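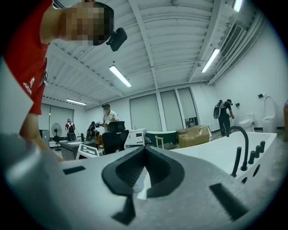

How often does the softener need salt?

Check the cabinet once a month and top it up when the salt has dropped below the line marked MIN. A household that uses a lot of hot water will get through it faster.

4. Setting up your Brerow water softener

This section covers first filling, the hardness setting and the first regeneration. The pipework must already be connected and checked for leaks as set out in section 3. If your softener was fitted by an Allier installer, steps 1 to 3 may have been done for you. Look for a signature on the card inside the lid.

Before you start

You will need a bag of tablet salt, a jug and one of the test strips from the accessories bag. Leave 600 mm clear above the cabinet so that the lid can open fully. The overflow pipe must run downhill to a drain or to the outside of the building.

CAUTION: Do not use table salt, rock salt or dishwasher salt. Only tablet or block salt sold for water softeners may go in the cabinet.

4.1 First filling

1. Close the inlet and outlet valves and leave the bypass valve open.
2. Lift the lid and take out the cardboard packing. The float on the right-hand side is held by a paper tie – cut this and remove it.
3. Pour 7 litres of cold tap water into the cabinet.
4. Add salt up to the line marked MAX. Do not heap it against the float.
5. Open the inlet valve a quarter turn and wait until the hissing stops, then open it fully.
6. Open the outlet valve slowly and close the bypass.
7. Run the cold tap nearest the softener until the water is clear.

Note: The first water may have a slight yellow tint from the resin. It is harmless, but do not run the washing machine until it has gone.

4.2 Setting the hardness

1. Fill a cup from the hard water tap in the kitchen. Dip a test strip in it and shake off the drops.
2. Compare the strip with the chart on the back of the packet and write down the number.
3. Plug in the softener. Press and hold SET until the display flashes.
4. Enter the code 3883 and press SET again.
5. Use the arrows to choose the hardness number, then press SET to store it.
6. Set the clock. Regeneration starts at 2 in the morning unless you change it.

CAUTION: Do not regenerate while water is being drawn. Any water used during this time will be hard.

4.3 Checking the result

Start a regeneration by hand by pressing REGEN for five seconds. When the display returns to the clock, run the bathroom cold tap for a few minutes and test the water with a new strip. The strip should stay green. If it turns brown, check that the bypass is fully closed and repeat 4.2.

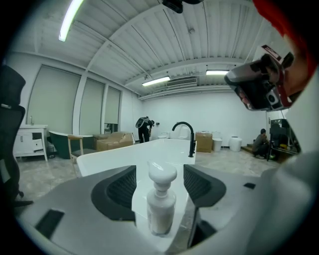
Fig. 6. Foam soap bottle in front of a basin with a black tap.

Soap lathers more easily in soft water. Use less hand soap, shampoo and washing powder than before, and cut the amount again if clothes feel slippery after rinsing. Wipe black or chrome taps with a damp cloth. Old limescale may come away from the spout in flakes for the first few weeks – unscrew the end piece, where there is one, and rinse it out.

Keep one unsoftened tap for drinking and for making up baby milk.

Related sections
Connecting a Plinport bypass kit
Moving or draining the cabinet
Antunes block salt: storage and handling
Display messages and what they mean
Yearly service record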